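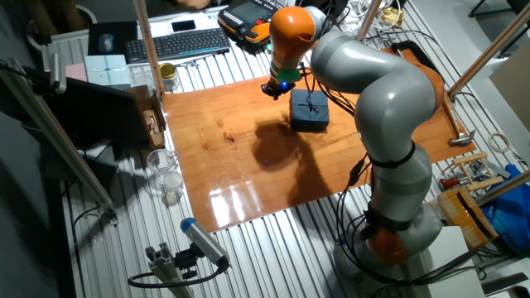 ## Open day at the Meireles box works, Tistorlow

I went to the open day on July 10, 2018. The works is a ten-minute walk from Tistorlow station, uphill, and the sign is on the wrong side of the building if you come that way. Go past the loading dock and in by the green door.

Meireles makes rigid boxes, the kind that don't fold flat. Most of them go to jewelers, candle makers and a couple of chocolate shops. The company started with hat boxes and still makes a few each year to order.

Our guide was Mafalda Guerreiro, who runs the covering room. There were 14 of us in the group, mostly people with small shops who wanted to know what a short run costs. She got that out of the way first. The minimum order is 155 boxes in a stock size, or 310 if you want your own size, and you pay for the cutting form once.

The tour starts in the board store. Gray board comes in on pallets and sits for 4 days before it is cut, so that it can settle to the humidity of the building. Guerreiro passed around two lids, one cut from settled board and one from board used straight off the truck. The second one rocked when you set it on a table.

Cutting and scoring are done on a machine they call the Ullico, after the firm that built it. It is loud and they hand out earplugs. The corners are notched out, the sides are folded up, and a strip of paper tape goes on each corner. It went too fast for me to follow until the operator ran a few by hand.

Covering takes up most of the building. The paper comes from a mill in Denditz, in flat sheets for the plain colors and on rolls for the patterned ones. Glue goes on the back of the sheet, the box is set in the middle, and the sides are wrapped up and turned in. Dark papers are the hard ones. Any glue on the outside shows as a dull spot, and fingerprints show too. A woman at the next table was checking black lids under a lamp and had set a good number aside.

Ribbon is extra. They keep it in narrow and wide, and will tie it for you or send it cut to length. Several people in the group asked about matching the ribbon to the paper. Guerreiro's view is that a dark ribbon on a dark box looks better than most customers expect, and that a pale one gets dirty in the shop.

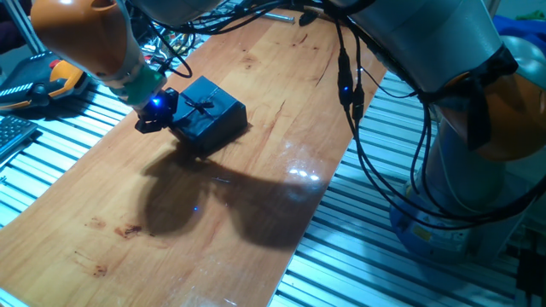
*Small box in dark blue, with a thin dark ribbon and bow.*

After the covering room we had coffee and were given the price list. Navy costs the same as black. Metallic papers cost more and take longer, and nothing ordered now in metallic will ship before the end of August. I asked about inserts. They cut foam and card inserts on site, but velvet ones are bought in and have a separate minimum.

I also asked whether the lids could be made looser, which is a complaint I get from my own customers. They can. You have to say so on the order form, in the notes, since the form has no box for it.
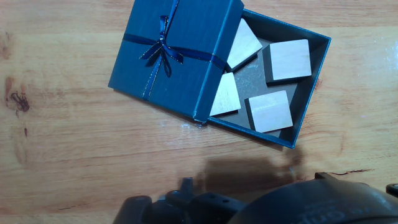 ## Getting there and booking

Places are free but you need to book by phone. The tour lasts two hours and you are standing for nearly all of it. There is parking behind the loading dock, though it was full when I arrived. Samples are sold at the end, cash only. I bought three small boxes and a roll of the narrow ribbon.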